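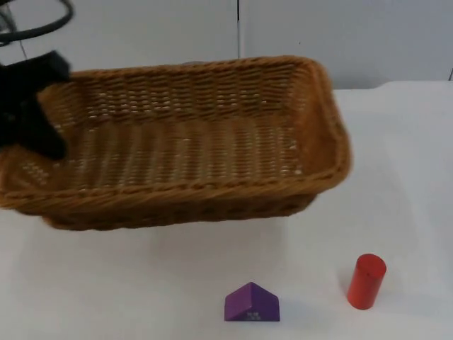
Stadholm Fellowship - Evening Prayer Team
Board: Reading and Quiet Time

mapleporch
Posted 2024-03-02
Hello friends! I started the Psalms in December, meaning to read one every night before bed, and I am stuck in Psalm 119. It has 176 verses, and by the time I reach the middle my eyes are moving but my heart has gone off to make tomorrow's lunches. Do you push through a long one in a single sitting, or break it up? I'd feel a little guilty breaking it up, to tell the truth.

frade_road
Break it up, dear! It already comes in sections of eight verses, one for each Hebrew letter. I took one section a night and was so sorry when it ended.

tenor44
I'll disagree, kindly I hope. I read it straight through, out loud, standing in the kitchen - and the repeating is what gets to me. You hear "thy word" and "thy statutes" over and over until it settles in. In pieces I lose that.

mapleporch
Out loud would wake the whole house, but I do see what you mean.

frade_road
Well, tenor44, some of us have small children and bad knees. I don't think the Lord is timing anybody.

tenor44
Fair enough, and I didn't mean it as a rule. Maybe the long way on a Saturday, and the short way on work nights?

bluehymnal
We did it responsively at the Parnport retreat, two sides of the room trading verses, and I loved that more than either. Is anyone near Presarport who would want to try it by phone?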